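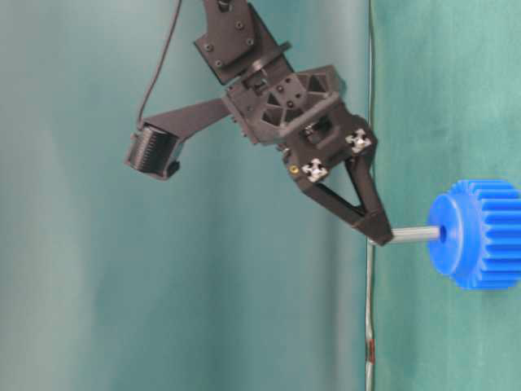

Blue spur gear on its grey metal shaft.

Print this post
E-mail this post

I have been told, again, that plastic gears are fine now. Miłosz Bednarek told me so at length on the phone, and he followed it with a link to the Flomier catalogue, where a bag of assorted spur gears is described as "workshop grade". Whose workshop, it doesn't say.

My grumble is mostly with the fit. A gear can have lovely crisp teeth and still be useless if the hole in the middle is a hair too big. You push it on to the shaft, it feels snug, you put some load on it and round goes the shaft while the gear sits there. The usual advice is a dab of glue. I don't call that a fit, and it's a nuisance when you want the thing off again.

Then there's the colour coding. Flomier use blue for one size and yellow for the next, which would be a help if Jellex hadn't picked the same colours for different sizes. I have both in one drawer. My fault, I suppose, but I did pay 162 for the Jellex box and I'm not throwing it out.

The claim I'd like to see tested is the 3,000 hours of running life. Under what load? With what grease? I wrote to the Drelesthorpe shop to ask and got a very polite reply that answered a different question.

Miłosz says I should buy a set, fit one and stop moaning. Fair enough. I've ordered the small bag, and I'll check the bores with the calipers before anything goes near a shaft. If they're any good I'll say so in September.

Print | E-mail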